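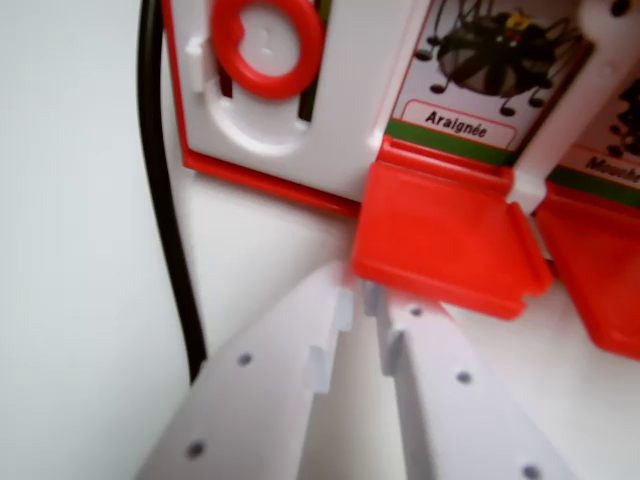 A white and red plastic children's toy with a bright red ring.

Willen Toy Library: Frequently Asked Questions

Who may join?
Membership is open to any household in Willen or Skunusley with a child aged 9 or younger. Child care providers may apply for a group membership at the front desk.

What does membership cost?
There is no charge. A replacement card costs $2.

How many toys may be borrowed?
Each household may have two toys on loan. Group members should consult the terms printed on their agreement.

How long is the loan period?
Toys are lent for 9 days. A loan may be renewed once, unless another member has placed a hold on the toy.

Can toys be reserved?
Yes. The catalog lists 819 toys, and any of them may be reserved in person or by telephone. Reserved toys are held at the Caron Street desk until closing time on the second day after notice is given.

What happens if a part is lost or broken?
Please report the matter when the toy is returned. Members are not charged for ordinary wear. If a missing part makes the toy unusable, the library may ask for a contribution toward its replacement.

Must toys be cleaned before they are returned?
Members are asked to wipe hard surfaces with a damp cloth. Battery toys must not be placed in water.

Does the library accept donated toys?
Donations are accepted in March only. Soft toys and toys without a safety label cannot be accepted.

Who handles complaints?
Written complaints should be addressed to Reto Kälin, Member Services, at the Caron Street desk.

Last updated August 7, 2025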